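Buying the second arm: Dayana Huanca on budgets, spares and bench space

5 Aug 2026

Dirgate put its first robot arm to work on mixed small goods 14 months ago. Dayana Huanca, who holds the equipment budget, is now preparing the order for a second. The arm itself was the easiest line to price, she says.

"You get a quote for the arm and everyone thinks that is the cost. Then you add the gripper, the wrist camera, the mounts, the table, the lighting and the guarding. On our first order we left out the lighting altogether and had to find the money in September."

Her present sheet has 14 lines. Two are for the arm and its controller. The rest cover what goes on it, under it and next to it, with separate entries for delivery and installation.

The gripper took longest to settle. Dirgate looked at a suction unit from Imau and a two-finger unit from Kwan, and chose the fingers.

"Suction is cheaper to run if you handle boxes," Huanca says. "We have boxes, but we also have soft toys and cups with lids. I asked both suppliers to quote against our own goods, on our own table. A demonstration with the supplier's blocks tells me very little."
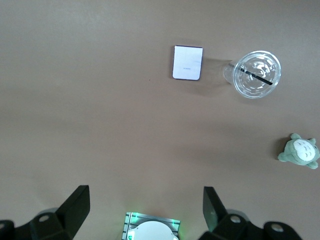

"So the trial has to be in the budget as well. It is staff time, mostly, and it is real money. I put down six days for each gripper and we used all of them."

Spare fingers are bought with the unit. Huanca treats them as a running cost and keeps them off the capital request – a point on which she and the finance office did not agree at first. Cables are handled the same way.

Hiu-tung Mok, who plans the bench work, asked for a plain, matt table top and a wider working area on the second station. "Large items take up the room," Mok says. "A table mirror on its side needs far more space than a toy lion. If you size the table for the average item, you will be buying another table." 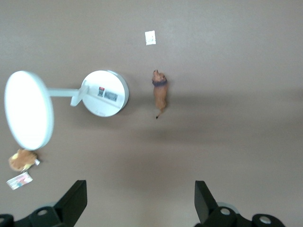

A table mirror, toy lion and soft toy on the bench, with the gripper fingers open.

The support contract is still open. Ivine has offered a fixed yearly fee with parts included. Huanca would prefer to pay per visit for the first two years and review it after that.

"I want to see our own fault records before I sign for anything longer," she says. "The order for the arm can go in without it. The table can't wait, as the floor fixings have to be marked out first."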